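Dress Codes Should Be Written in Measurements

The dress code for the September meeting at Drudidton runs to 138 words, and the word "appropriate" accounts for a good many of the problems in it. Guests in the members' enclosure are asked for "appropriate headwear of a substantial nature." A stranger to the course can't shop from that sentence. Neither can a milliner.

A usable rule has a number in it. The base of a headpiece should measure at least 4 inches across, or 3, or 5; the exact figure matters less than printing it. With a figure, the buyer can check the piece at home with a tape, and the gate steward can check it with the same tape. Without one, the decision moves to the gate at 11 in the morning, where it is made by whoever is on shift.

Drudidton admits guests to the enclosure through 2 gates. Last season I watched the same style of headpiece, a flat disk on a comb, pass at one and get refused at the other. Both stewards were following the text as printed.

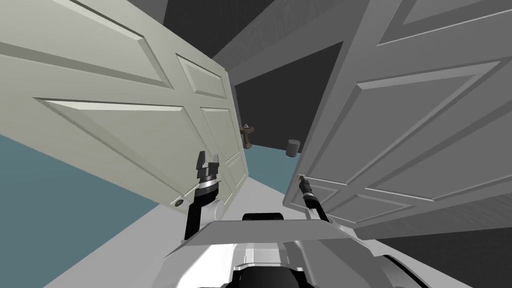

The usual objection is that numbers spoil the fun. I don't find this convincing. Sproģis, which makes most of the sinamay bases I see at the smaller meetings, already sells by diameter. Kasidar rents by diameter and brim depth, and its customers seem to enjoy themselves. A minimum base says nothing about feathers, color or height above the crown.

Height deserves its own line, incidentally. A tall piece in a tiered stand blocks the row behind, and the present code is silent on it. I would set a maximum for the seated areas and leave the lawns alone.

There is also the matter of cost. A refused guest at Drudidton is sent to the Tasteck stall by the parade ring, where the cheapest acceptable hat is $50. The stall does steady business – more than it would under a clear rule. Some of that money comes from people who had read the code carefully before leaving home.

The course reprints its guest leaflet every winter. Replacing one adjective with a diameter would fit on the existing page.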